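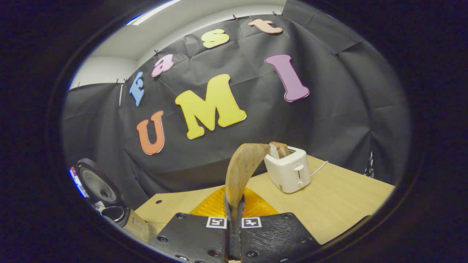
A ripe banana with darker speckles on the peel. Food service on the Floltar course moves to new locations this season.

Floltar ski marathon revises seeding and start procedure

The organizers of the Floltar ski marathon have published a revised technical guide for the coming race in March. The main changes concern wave seeding, the layout of the start field and the handling of skiers who enter both the classic and the freestyle event. Course length and the total climb are unchanged.

Last season's race had 3,121 starters across both techniques, the highest figure since the course was moved to the Dallow side of the valley. According to the race report issued in April, the start field drained more slowly than planned, and skiers in the rear waves were still standing on the first climb when the leaders had cleared the lake crossing. Timing data from the first intermediate point showed large speed differences within each wave, which the report attributes to seeding based on finishing place alone.

Under the old system, a skier's place in any approved race was converted directly to a wave number. A high place in a small field therefore counted for as much as the same place in a large one. The new system uses percentage back from the winning time, corrected for the technique and the depth of the field. Results from the Kamolrat race, held on a flatter course, will carry an added correction so that strong double polers are not seeded ahead of faster climbers.

The field will be divided into seven waves, including the elite wave. The elite wave is limited to 135 skiers, men and women combined, with separate start lanes on the left side of the field. Places that are not claimed by the close of seeding pass to the next skiers on the ranking list. They will not be held for late entries.

Skiers without a result from the last two seasons start in the final wave unless they submit a result from an approved roller ski race. Roller ski results are accepted only for mass start events with electronic timing. Uphill time trials do not count, and neither do team events or relays. A skier may submit more than one result, and the best corrected percentage is used.

Skiers entered in both techniques receive a separate seeding for each. Until now, the better of the two placements applied to both races. The report noted that several skiers with freestyle results had started too far forward in the classic race and lost large numbers of places before the first feed station. A classic result can still be used for freestyle seeding, with a penalty added. The reverse is no longer allowed.

Start field

Parallel classic tracks will be set from the start line to the foot of the first climb, where they merge in stages. The previous layout had a single merge point directly after a left-hand bend. The bend remains, but the fencing on the outside has been moved back and the first merge now comes well before it. On freestyle day the tracks will be groomed out across the full width except for a short section at the line, where skiers must double pole. Skating is permitted once the tracks end. Crossing from one lane to another inside the double-pole section results in a time penalty, and a second offense leads to disqualification.

Skis may be placed in the start field from 6:30 a.m. Equipment left in the wrong wave will be moved to the back of the final wave. Warm-up on the race course closes before the elite start, and a separate loop behind the stadium stays open until the last wave has gone.

Feed stations

The first feed station moves from the bottom of the Dallow descent to the flat section beyond it, where speeds are lower. Sports drink will be on the right, with water and solid food on the left. A marked through lane in the center is reserved for skiers who are not stopping. Personal support staff may hand over bottles and poles in the designated zones only, and must stand on foot outside the prepared track. Litter zones extend past each station and end at a marked line - packaging dropped after that line carries a time penalty.

Equipment and timing

Timing remains with Drastosex, which supplied the system last year. Each skier wears a transponder on both ankles. A missing read at one intermediate point will not affect the result, but skiers missing reads at two points in a row must be confirmed by the course marshals before a time is issued. In the elite wave, finishing order is decided by the photo-finish camera and the first part of the boot to cross the line.

Fluorinated waxes remain banned in all waves. Skis in the elite wave will be tested before the start, and a sample will be tested at the finish. Pole length in the classic race is limited relative to body height and is measured at bib pickup for the elite wave, with spot checks in the other waves.

Cutoff times at the intermediate points are now calculated from each wave's own start time. Previously they ran from the elite start, which gave the final wave less time on course than the others. Skiers stopped at a cutoff are taken back to the stadium by bus and are listed in the results with their last recorded split.

Seeding results must be submitted through the entry site by the end of January. The provisional wave list will be posted in February, and errors can be reported for one week after it appears. Bib numbers are then final.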